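Formatting a Stage Play Script for Submission
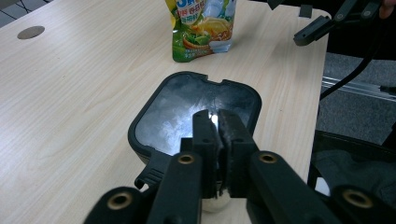 A pouch on a light wood-effect table.

Most theatres and competitions reject scripts that ignore standard layout, so set the document up before typing any dialogue. The steps below use Rokik, a free word processor, but the same settings exist in most others. The sample text is taken from Kosgate, a short play by Ovidiu Lungu.

1. Page setup
Choose A4. Set the left margin wider than the right to allow for binding. Use a 12 point serif or typewriter font and leave the text aligned left.

2. Title page
Centre the title a third of the way down the page, with the author's name beneath it. Contact details go at the bottom left. Do not number this page.

3. Character list
Start a new page. Give each character's name in capitals, followed by age and one line of description. Keep it to facts that affect casting:

RITCHIE, 19. Works the night desk.
MRS KINANO, his landlady.

State any doubling at the foot of the list. Kosgate has 2 actors and no doubling, so the line is omitted.

4. Styles
Create three paragraph styles: Name, Speech and Direction. Name is in capitals and centred. Speech runs the full width of the text. Direction is indented from the left and set in brackets. Set Name to be followed by Speech, so that pressing Enter moves to the correct style.

5. Keeping lines together
In the Name style, tick "Keep with next". This stops a name being left alone at the foot of a page. If a speech runs over the page, repeat the name at the top of the next with (cont'd) after it.

6. Scene headings
Begin each scene on a new page. Give the scene number, place and time of day. Describe the set in fewer than 300 words.

7. Page numbers
Insert these at the top right, starting with the first page of dialogue. Kosgate runs to 13 pages in this layout.

8. Export
Update the page numbers, save a working copy, then export to PDF. Check the page breaks in the PDF, as they can shift if a font has not been embedded.

Last updated 25th March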